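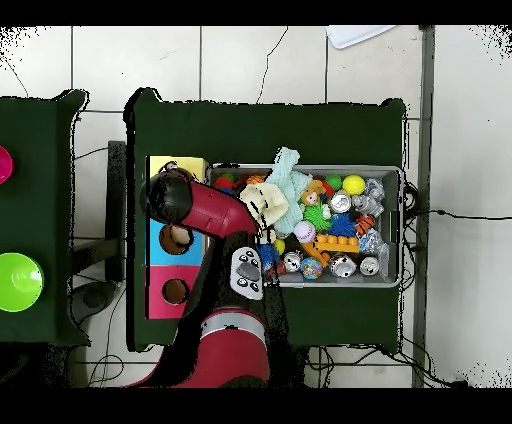

right, checkweigher day. new one from Orlandini is finally in on line 4 and it's rejecting good jars, 237 before first break

all soup, all the 400g. scale's fine, did the test weights twice

so it's the infeed. jars coming off the old belt too close together, 2 on the plate at once, thing panics and kicks both

Eliécer Cuervo reckons slow the filler down. no thanks – we've got the Vuna order going out at half four

put a timing screw on instead, nicked it off the dead labeller. spacing looks better allready

still getting the odd double after a stop/start. sensor delay maybe? manual has 2 pages on it and one is a diagram of the plug

anyone running one of these with glass, what gap do you set

ok back on, lid feeder's jammed now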